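What Is a Strike?
Published February 21, 2018

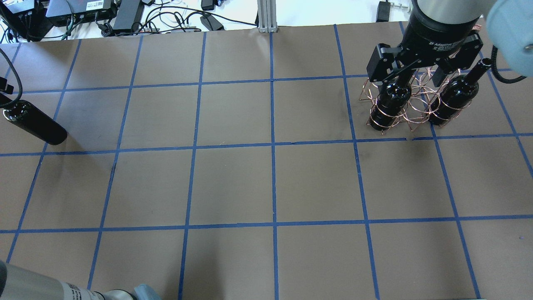 Sometimes people who work for the same company agree to stop working until a problem is solved. This is called a strike. Workers may strike over pay, over long hours, or over rules that keep them safe on the job.

Most strikes begin with talking. Workers who belong to a union choose a few people to speak for them. These people meet with the managers and try to reach an agreement. If the talks fail, the union may ask its members to vote. Each member marks a ballot in secret, and the votes are counted.

Consider the town of Bondale, where 193 people work at the Munley bakery. Their union asked for safer ovens and a longer lunch break. The two sides met for 10 weeks without agreeing. In May the members voted, and almost all of them chose to strike.

During a strike, workers often stand outside the building with signs. This is called a picket line. The signs tell other people in town what the workers are asking for. Strikers are usually not paid by the company during this time. Some unions keep a strike fund — money saved from members' dues — to help families buy food and pay rent.

A strike can be hard for a company as well. The Munley bakery could not fill its orders, and shops in the nearby town of Fleury had to buy bread somewhere else.

The strike in Bondale lasted 21 days. Then both sides asked a mediator to help. A mediator is a person who does not take sides and who helps others find an answer. The new agreement, called a contract, was good for 2 years.

Words to Know
Ballot: a paper or form used for voting
Contract: a written agreement that both sides must follow
Dues: money that members pay to belong to a group
Union: a group of workers who join together to speak with their employer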